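From: Ilari Mustonen
To: small-sculpture list
Subject: Re: Maquette catalog – entry order, loans and the Plikska pieces

Teemu, thanks for getting the draft list out before the weekend. My answers are under your points. I have cut the parts of your message that I agree with and have nothing to add to.

Teemu Suominen wrote:
> I have put the maquettes in order of casting date, with the undated
> ones at the back. This means the three Plikska studies end up
> separated from the finished piece by most of the catalog. Is
> everyone happy with that?

I would move them. People who pick up a catalog of small work want to see the study next to the thing it led to, and in this case we have both. Casting date is also a poor guide for this artist. Two of the bronzes in the Trerken group were cast long after the plaster was made, and if we go strictly by date they land among work they have nothing in common with.

My suggestion is to order by family: Trerken first, then Sultik, then Plikska, and the single works after that. Inside each family, use the date of the model where we have it and leave the casting date to the small print. The undated ones can sit with their family and simply say "undated."

> The Sultik relief is listed as plaster with a brown wash. The old
> checklist says painted terracotta. Does anyone have it in front of
> them?

I had it on the bench on Tuesday evening. It is plaster. There is a chip on the lower back corner where the white shows through, and the wash goes into the tool marks but not into the chip. I think whoever wrote the old checklist was going by the color. Please also change the title from "Sultik Relief" to "Sultik, Relief Study," which is what is penciled on the back. The pencil is faint, so if you want to check it, use a lamp held low to one side.
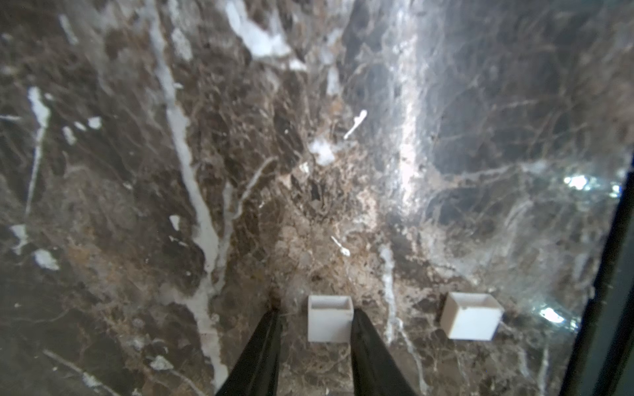
White boxes on the brown marble

On the subject of dimensions, can we settle on height by width by depth, without the base? Right now about half the entries include the base and the others do not say. The base on the tall Trerken figure is a later addition and makes it look much bigger on paper than it is. If a base is original, it can have its own line.

> Cho has asked whether the catalog will be printed or only online.
> I said probably both, but the quote for 800 copies was more than I
> expected.

It was more than I expected too. I asked the printer to price 100 copies with the same paper and a plain cover, and they will come back to me by Friday. The cost for each copy will be higher, but we would not be storing boxes of them for years. We still have a good part of the last run, and most of what did go out went to lenders and libraries. Everyone else can read it online.

If we do go small, I would like to keep the sewn binding. The stapled one we did for the drawings show does not stay open on a table and the middle pages have come loose in my copy.

> The introduction is too long. I cut it to two pages and it still
> reads slowly. Suggestions welcome.

I read it twice. The first page is good and should stay. The second page starts with the history of the foundry, and that could go in a note at the back, next to the list of casts. The paragraph on how the moving pieces were balanced is the most interesting part of the whole text, and at the moment it is the last thing you come to. Put it where the foundry is now. I would also take out the comparison with weather vanes. It comes up twice and the second time it is hard to follow.

One correction: you say that the small Plikska study turns on a single pin. It has two, one at the neck and one under the arm. The lower one is easy to miss because it sits in the fold. The finished piece has only the upper pin, so it would be worth a sentence on what changed.

> Files: I have text from everyone except Cho. Pictures are in the
> shared folder but the names are a mess.

Cho told me the essay will be done in August and will not be longer than last time. I would leave four pages and fill what is left with details of the surfaces.

For the names, I can go through the folder and rename everything by family and entry number once the order is fixed. Please do not rename anything before then, or we will have two systems. If people are adding new pictures in the meantime, put them in the folder called "incoming" and I will sort them from there. Anyone who would prefer to hand over a flash drive can do that as well.
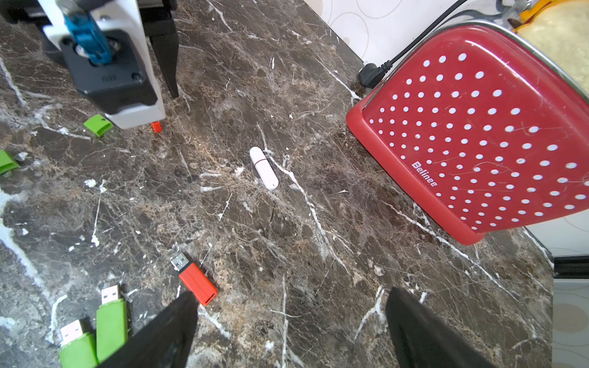 Flash drives, one white and one red among them

Two loans are still open. The owner of the largest Trerken maquette has agreed in principle but wants to see the wording of the entry first, so could you send me that one ahead of the rest? The other is the wire figure. I have written again and have had no answer. I would keep the page for it until the text goes to layout and then decide. If it drops out, the index has to be changed in two places, under the title and under "wire."

I am around most evenings after 6:30 if anyone wants to go over the order by phone. Otherwise, send objections to the list and I will start on the new numbering next week.

Ilari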